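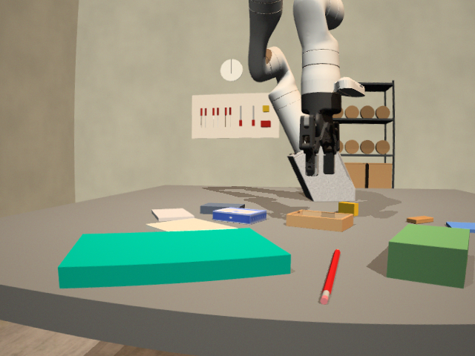
Minutes – Minton Figure Swap Club, July

We opened at 7pm with tea and a good long natter about everyone's latest finds.

Katayama figures: the shop at Bilach has offered us 100 boxed ones for the autumn swap, which was very kindly received. Agreed to take them, with a limit of 2 per member.

Boxed or loose: a lively talk, as ever! Agreed that opened figures may be swapped, so long as the base is included.

Flivau display case: held over until next month.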